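ロボットハンド安全検証スタッフ(契約職員)募集のお知らせ
Claser 物流ハンドリング部門/勤務地:Drimedstead検証室

はじめまして。洗剤ボトルのような日用品をロボットの手でつかみ、決まった場所に置く、という仕事をこつこつと続けているClaserと申します。このたび、私たちの検証室で一緒に働いてくださる方を募集することになりました。少し長いお知らせになりますが、どうぞお茶でも飲みながらお読みください。
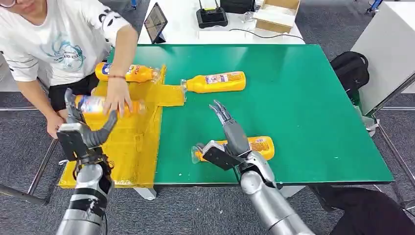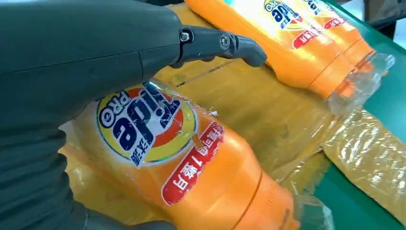 横に寝かせたオレンジ色のボトルを扱う作業

募集のきっかけは、正直に申し上げますと、3月に起きた不具合です。ハンドに「開く」の指令を出したのに指が閉じたまま保持を続け、ボトルに手を添えていた担当者が指先を軽くはさまれてしまいました。さいわい怪我は赤みが残る程度で済み、翌日には元気に出てきてくれたのですが、私たちにとってはたいへんこたえる出来事でした。

ログをたどったところ、通信が途切れたとき、ハンド側が最後の把持力をそのまま保つ設定になっていたことがわかりました。荷物を落とさないための設定が、人の手が近くにある場面では裏目に出たわけです。しかも同じ現象は、その前にも2回、「ちょっと反応が鈍い」というメモだけで見過ごされていました。このメモをきちんと拾える人がそばにいてくれたら、というのが今回の募集に込めた気持ちです。

お願いしたい仕事
・把持と解放の繰り返し試験、および異常時の記録
・通信断や非常停止を意図的に起こしたときの動作確認
・ヒヤリハットの聞き取りと、手順書への反映
・ハンドの指、関節、ねじのゆるみの始業前点検

こんな方をお待ちしています
機械や電気の現場で3年ほど働いたことのある方なら、ロボットの経験はなくてもかまいません。工場の保全、エレベーターの点検、食品ラインの段取りなど、どんな畑の方も大歓迎です! プログラムは読める程度で十分で、書くほうは入ってからゆっくり覚えていただけます。それよりも、「なんだか音が違う気がする」と遠慮なく口に出して、試験を止められる方に来ていただきたいのです。止めたことで叱られる職場ではありませんので、そこはどうかご安心ください。

勤務条件
契約期間:6か月(更新あり、正職員登用の相談可)
勤務時間:1日7時間、始業時刻は応相談
募集人数:2名
その他:交通費支給、安全靴と保護手袋は貸与

最初のうちは検証室長のラシド・アブー・ゼイド(Rachid Abou Zeid)が横について、非常停止ボタンの場所から順にご案内します。説明が丁寧すぎて長いと言われる人ですが、質問には何度でも答えてくれます。

応募方法
履歴書と、これまでに機械の「おかしいな」に気づいた経験を書いた短い文章(形式は自由です)を、Drimedstead検証室の採用係まで郵送してください。締切は2023/06/08必着です。書類を拝見したあと、面談と半日の職場見学にお招きします。見学だけしてから考えたいという方も、その旨を一筆添えていただければ喜んで日程を調整いたします。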